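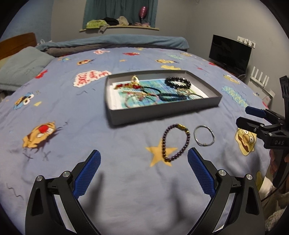
*Bracelets, a bangle and an open tray on a printed bedspread.*

**Schedule of Contents**

The instruction from Desjardins was to value the contents of the house at Limley for probate, room by room, at the price each item would bring at auction. The form had three columns: number, description, value. I had used the same form for 13 years and had no complaint about it.

I began on the ground floor at nine. The dining table was oak veneer with one replaced leg. The clock on the sideboard was a Bonda, with an eight-day movement and a hairline crack in the dial. I wound it four turns to test the spring and entered it at 80 dollars. The barometer read "Fair." It was raining, so I entered the barometer as not working, for parts.

The daughter had let me in and then stayed in the kitchen. She had a pad of her own and was writing on it. At eleven she came to the door of the dining room and asked whether I had reached the clock.

I said I had.

"It runs slow," she said. "Three minutes a day. He set it forward every night before bed."

I said that a slow movement could be regulated and did not change the figure. She nodded and went back to the kitchen. I heard the chair.

The upper floor took less time. Beds and bedding have almost no resale value and are entered as one lot. Costume jewelry is also entered as one lot unless a piece is signed or hallmarked. I checked each clasp with a loupe, found no marks, and wrote "Quantity of costume jewelry, 30 dollars." The procedure took 13 minutes. I had allowed 20.

In the back bedroom there was a desk, and in the desk there were notebooks. Notebooks are not valued. The form has no line for them, and the usual practice is to set them aside for the family. I opened one to confirm that it was not a stamp album, which would have been a separate lot.

Each page had a date down the left side and a column of times. The first entry read 10:41, the next 10:40, the next 10:43. After each time came a plus sign and a number, usually three, sometimes two. In December there was a run of fours. I took this to be the effect of cold on the oil. The house was heated by a Prasside boiler, lot 22, and the service card tied to it showed that it had failed that month.

I carried the notebook downstairs and compared the last page with the clock. The final entry was in a different hand. The number after the plus sign was three. The entries then stopped, and the remaining pages were blank.

I took the clock out of its case. The regulator on that model is a small lever behind the dial, marked S and F. It had been pushed fully to S. A clock does not move its own regulator. At the center of the scale, by my estimate, it would have kept good time without any help.

I considered whether to correct it. An appraiser records condition and does not alter it. I put the movement back, closed the case, and tightened both screws.

The daughter was at the door again. She looked at the notebook in my hand.

"Does that go on the list?" she asked.

I said it did not.

She took it from me and turned to the last page. Then she asked what the clock would cost if the family wished to keep it. I explained that there would be no cost. It would be struck from the sale and its value set against her share.

"Eighty dollars," she said.

"Yes."

"Does it need anything done to it?"

I said that it did not need anything done. She asked me the time. I read it from my watch, and she opened the glass and moved the minute hand forward. I ruled a line through the entry and initialed it in the margin, as the form requires, and went out to do the garage.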